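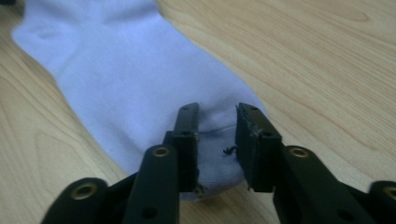
Pale lavender-blue, finely knit, and flat on the table.

I went to Jarkthorpe expecting to be told that I'd been putting my socks away wrongly all my life, and I was told so before my coat was off. The woman who runs the Plallow folding classes has been teaching people to deal with their clean washing for 14 years. She charges for it. I have balled my socks since I was a child and they have never complained, so I asked her what I'd be paying for.

"Time, mostly," she said. "And elastic. You turn one cuff over the pair and you stretch it, every week, for as long as you own them. Then you say they don't make socks like they used to."

I said I'd never noticed a stretched cuff. She asked whether mine stayed up. I said most of them did.

Her method starts with laying each sock flat and pressing the creases out from the heel with the side of the hand. Then the toes are matched, one sock goes on top of the other, and the pair is folded in thirds towards the cuff. She claims a drawer done this way holds more. When I asked how much more, she admitted she had never measured one. "People can see it for themselves," she said, and I wrote that down as a no.

She was on firmer ground with pairing. Most of us, she thinks, fold as we find: pick up a sock, hunt for its partner, fold, start again. She has people lay the whole wash out first and fold nothing until every pair is made. In a notebook she keeps the times from a class last April, and the slowest learner needed 484 seconds for a basket by the old habit and 306 by hers. I pointed out that the second go is always quicker because you've just had practice. She turned the page and then turned it back.

"That's fair," she said. "I should have swapped the order for half of them."
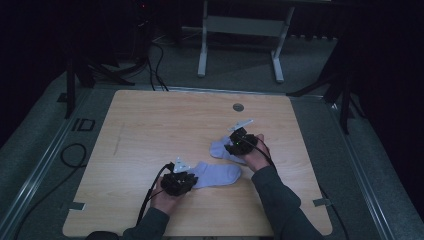

What do you do with a sock that has no partner?

"Keep it for one more wash, in the same drawer, lying flat on top where you'll see it. If the other one hasn't come back by then, it's a duster."

One wash seemed harsh to me. I have single socks at home that I've been loyal to for years, and twice the missing one has come out of a duvet cover. She wasn't moved. A drawer full of hopefuls is how people end up buying more socks, in her view, and she thinks the makers know it. She had a good deal to say about the Nekanov catalogue, which sells a set of plastic clips for keeping pairs together in the machine. She tried them for a month and spent it looking for the clips.

Storage boxes get the same treatment. A firm called Zupan once asked her to recommend its drawer dividers to her classes and offered her a cut.

"I said I'd do it if they could show me somebody whose drawer was still tidy a year later. They sent me a mug."

I liked her better after the mug. I still wasn't sure about the thirds. A thick walking sock folded that way springs open as soon as you let go of it,
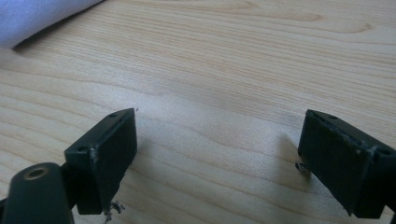 and she agreed that it does. Thick ones she folds in half only and stands on their folds against the side of the drawer, so that the neighbours hold them shut. This works when the drawer is full. Mine is full for perhaps one evening after washing day and half empty by the end of the week, by which time everything in it has fallen over. Her answer was a shorter drawer. I have the drawer I have.

Wool goes in separately and at the back. Tights she refuses to discuss until the second class.

The course is two mornings, and 40 people have taken it since the new year, some of them for the second time. I asked whether that didn't suggest that it hadn't stuck. She said a few come back for the company, and one or two because they've moved in with somebody who balls.

I did my own wash her way that evening. The pairing was quicker, I'll give her that. The folding took longer than balling them would have, and two of the cuffs looked slack to me, though I'd been told to look for it. The walking socks had opened by morning.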